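Teltar publishes good practice guide for robot gripping tests with small objects

Reading time: 2 minutes

Teltar, a company for automation testing, has published in April the first edition of its guide for gripping tests. The document is free of charge and is intended for laboratories, schools and small workshops which use a robot arm with a two-finger gripper. It was prepared together with the engineering office Guerra.

The guide has 2 parts. The first part describes how a test table should be prepared: the surface, the light and the placing of the objects. The second part explains what must be written down for each attempt, also when the attempt fails.

"Many teams report only a success rate, and the reader cannot know how the table looked," says Alois Marti, head of test methods at Teltar. "We ask for the layout, the light and the angle of the objects. It is a small effort and it makes the results possible to compare."
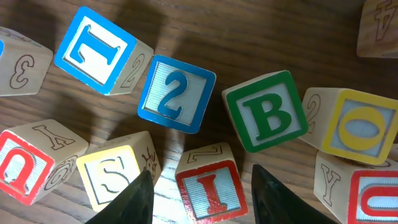
Alphabet blocks between and around the gripper fingers, turned at different angles.

For the basic test the guide recommends objects that are easy to buy in every country, such as wooden alphabet blocks. A complete series has 196 attempts. The blocks must not be put in straight rows, and the operator should not correct a block by hand after the series has started. Shadows and reflections on the table are permitted - but they must be recorded.

A separate chapter treats safety. Before anybody reaches into the working area, the arm has to be stopped and the stop has to be confirmed by a second person. Shirin Sharifi of Guerra, who wrote this chapter, says that the rule is valid also for light arms and slow movements.

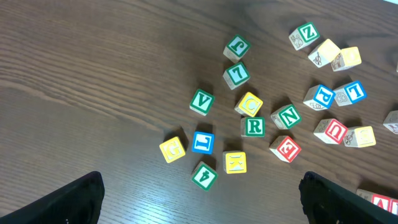 Blocks with letters, numbers and small drawings on a dark wooden tabletop.

Laboratories that wish to comment on the text can send their remarks to Elaine Sales at Teltar. A second edition with a chapter on soft objects is in preparation.

Press contact: Kátia Fagundes, Teltar Communications
© Teltar. All rights reserved. Back to top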